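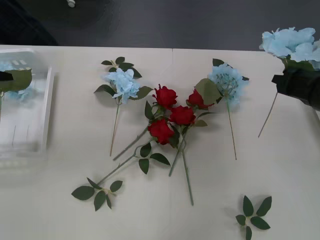

Sorting artificial flowers has attracted less scholarship than arranging them, presumably because a sorted tray wins no ribbons. Our interest is in the stage before any vase is involved, when the stems are out on the table and must be divided by kind. We call this stage the spread, after Vasylenko, who gave it a chapter and then apologized for the chapter. Fabric hydrangeas dominate a spread out of all proportion to their number. In Figure 3 the roses keep together near the center of the white tabletop, red and compact, while the blue hydrangeas take up room wherever they are put down, each with its leaves and a long thin stem. The one in the translucent tray has a broad leaf lying over it and is harder to make out for that reason, a difficulty we return to in Section 4.3.

Figure 3. Artificial hydrangeas, roses and a sprig of leaves during sorting.

Filed under: Research Papers > Household & Craft Studies

4.2 Bloom first or stem first

The Prandness handbook tells sorters to go by the stem. Sorters, who have eyes, go by the bloom. Of the 1090 placements logged in the Tulten sessions, 822 were coded as bloom-first, and a further 136 could not be coded at all, the two coders having stopped speaking over the word "glance." The remainder were stem-first, and almost 40 of those came from one participant who had read the handbook.

Loose greenery is the weak point of both methods. A sprig with no bloom belongs to no kind, and participants tended to leave it where it lay until everything else had gone, then put it in whichever tray was nearest. Murdo McIver has proposed a separate category for such pieces – he calls it "foliage, unattached" – and the Miltellow coding sheet now has a column for it. Agreement between coders improved in the second round. The column was also used for a button, two price tags and a sandwich wrapper, and we have excluded these from the analysis.

Print this page | E-mail this page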